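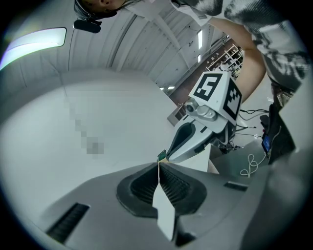

Small green piece.

So my building is switching to "smart" water meters and the letter says we will each save up to 1000 gallons a year. Up to. I have read the letter twice and can't find where the water is supposed to come from.

A meter measures. My bathroom scale has never taken a pound off me.

The company is called Trodari. The letter says the savings come from "awareness." You get an app, the app is called Gellero, and it sends you a message when you've had a long shower. I know when I've had a long shower. I was in it.

I looked for the study. There's a footnote that goes to a web page, and the page goes to a PDF put out by Trodari. Five apartments. They measured in August and then again in winter. You're telling me people used less water when it got cold?
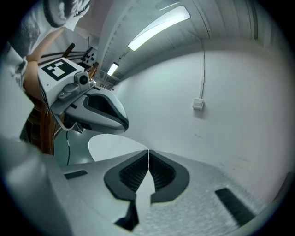

Posted by Sumodus
6 November 2019

Also there's a fee. Two dollars a month for "meter services." The old meter had no services. It sat behind a panel and a guy read it.

To be fair, leak alerts could be useful. The people upstairs had a toilet running for about 5 weeks last year and the whole building split the bill. If the thing catches that, fine, I'll take it back. But then sell it to me as a leak alarm and drop the gallons.

Called the number on the letter. Asked if the 1000 gallons was per person or per apartment. She said it "varies." Asked if anyone had ever saved that much. She said she'd send me some materials.

Materials came. Same PDF, new cover.

Somebody asked if I can opt out. Yes, with a form, and then you pay a manual reading fee that costs more than the app fee. So I can opt out the way I can opt out of rent.

Install is next month. I wrote down what the old meter says and I'll post both bills when I have them.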